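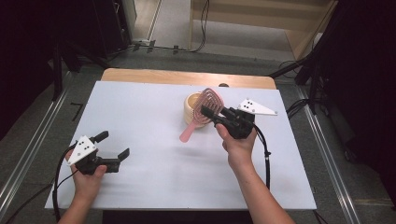
Jianguo Fang wrote in to say that a debt tracker is only as good as the date on its newest figure, and I have marked Gedix with that in mind.

Gedix is a desktop tool for following government borrowing. It loads treasury releases, sorts them by maturity and plots interest cost against tax receipts. Version 4 adds a limit screen: enter a borrowing cap and a daily cash balance, and it projects the day the money runs out.

I loaded a test file of 2350 bond records. Import was clean apart from index-linked issues, which were read at face value and had to be corrected by hand. The projection itself is sound, but it assumes even daily spending. Large pension and interest payments fall on fixed dates, so the result can be several days out.

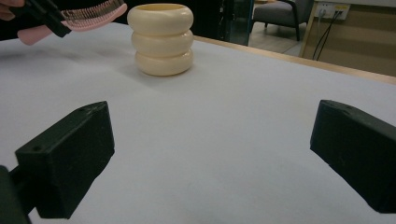 Exports are limited to 100 rows unless the paid licence is active. Davar has no such limit but lacks the cap projection. The manual still describes the old menus. A fix for index-linked bonds is promised for February.

Suitable for budget analysts who check their inputs.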